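Last updated 17/11/2021

# Small parts, trays and tidying: your questions

We get a lot of post about fixings. Staples, clips, pins, washers, those tiny springs that leap behind the radiator... people at the Skernside workshop love talking about them, and so do we! These are the questions that come up most at our open evenings and by email. If yours isn't on the list, the address is at the bottom.

## Why do you go on about trays so much?

Guilty. A shallow tray with a rim is the best thing you can add to a bench for the money, and we'd happily put one in front of everybody who walks through the door. Tip your bits into a tray and they stay together, you can see what you've got, and if you knock it with your elbow there's a fair chance everything stays on board. Loose on the table, the same bits will have wandered off before you've put the kettle on.

## Does the colour matter?

More than you'd think! Small metal parts are silvery and a bit shiny, so on a grey or silver surface they half vanish. On a strong, plain colour they jump out at you. Yellow is our favourite by a long way. Blue is good too. We'd steer clear of patterns (someone brought in a lovely floral tea tray once and we lost two washers in the roses).

A pale table helps as well. You notice the tray straight away, and anything that's jumped out of it casts a little shadow you can spot from the side.

## How many pieces should I put out at a time?

Just a few. A small scattered group is much easier to pick from than a heap, and staples and clips in particular love to lock themselves together when they're piled up. Spread them over the floor of the tray with a bit of space between and top up when you run low.

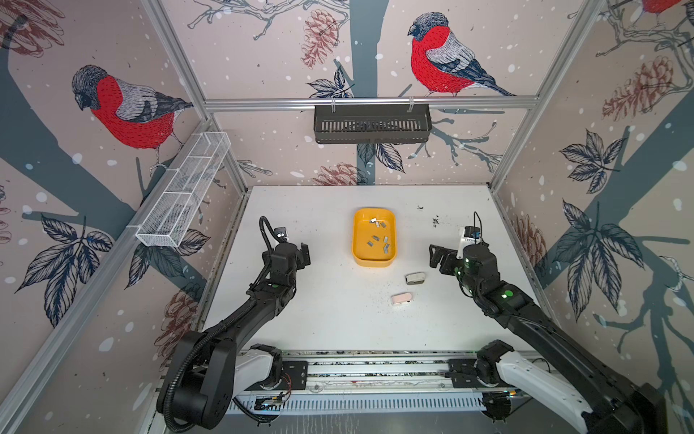 Miroslava Murín wrote in to say that she does the opposite, with the whole box tipped in at once, and that she'd sooner spend a minute untangling clips at the start than get up for more halfway through a job. She also uses a deep dish for it, and says her fingers have got used to the sides. Fair enough! If you've got the patience for untangling, a full tray does save trips to the drawer. We'd still go shallow for anything small and flat, where a high side gets in the way of your knuckles.

## What shape of tray is best?

Rectangular, with rounded corners. Square, sharp corners are where tiny parts go to hide, and they're a pain to wipe out. Walls that slope a little are a real treat, as you can slide a piece up the side with one finger and catch it at the top. A flat rim gives you something to hold when you're carrying it across the room.

## I can't pick up flat pieces. Any tricks?

Loads!

- Slide the piece to the wall of the tray and let it ride up the slope.
- Press down on one end with a fingertip, so the other end lifts.
- Put a thin sheet of craft foam in the bottom. Parts sink in slightly and tip up when you press them.
- For steel bits, a weak magnet on a lolly stick is brilliant. Wipe it often, or you'll be wearing a beard of filings.
- Tweezers with blunt ends, never the pointy ones, which ping things across the room.

Zuzana Kollár swears by a damp fingertip for the very smallest springs. It works, though please dry the springs afterwards or they'll rust in the box.

## Where on the bench should the tray go?

Near the middle, where either hand can reach it without crossing over the other. Right-handed people tend to shove it far out to the right and then spend all evening twisting round. Try it in the centre for one session and see how your shoulders feel.

## What about dust?

Bench edges get grubby quickest, especially along the front where everything rubs. A soft brush first, then a barely damp cloth. Do the tray separately, with warm water and a drop of washing-up liquid, and empty it first (yes, we've had a sinkful of clips).

## How do you store everything afterwards?

Our own stock lives in the Rumlow cabinet, a tall thing with 45 little drawers that we rescued from a shop clearance in Prustholm. Each drawer has one kind of part in it and one stuck on the front with tape, so you needn't read the label at all. At the big sort-out in May we found 224 odd clips in the "miscellaneous" drawer, which has now been banned.

At home, jam jars are lovely. So are old mint tins for the flat stuff. Keep staples in their strips for as long as you can and only break off what you need.

## Can I bring my own muddle to be sorted?

Please do! Sorting evenings run for over 2 hours and there's always tea. Bring it in something with a lid. We'll find you a tray, a lamp and a seat, and Kao the workshop dog will lie on your feet. Under-twelves are welcome with a grown-up, but we ask that children under 3 stay away from the sorting tables, as the parts are far too easy to swallow.

## Do you sell the trays?

No, we buy ours wherever we find them. Kitchen shops, garden centres and school suppliers all have good ones. Run a finger round the inside before you buy, and put it back if there's a ridge or a seam that a clip could catch under.

## I've dropped a clip on the carpet. Help!

Lights off, torch flat on the floor, and look along the beam. Metal glints beautifully from down there. If that fails, stretch an old pair of tights over the end of the hoover hose, hold it on with an elastic band and go gently over the patch.

Questions, tips and tales of lost springs to Zuzana at the Skernside workshop desk, or pop a note through the door.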